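Udow robotics club: bench check, student arm
Inspector: Mohsin Tarar. Build: Babar Usmani

1. Horn screws, lower servo: four fitted. Pass.
2. Red and black wiring: looped at upper joint. Tie back before full-range moves.

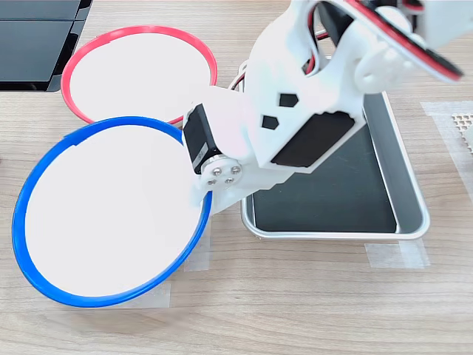
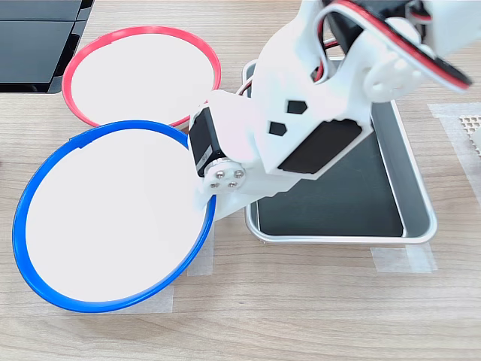

3. Supply fuse: wrong rating. Replace, retest.
4. Stop button: tripped first press. Pass.
5. Cycle test: 100 cycles, 18 faults logged. Fail. Repeat after item 3.

Arm not released for the November heat.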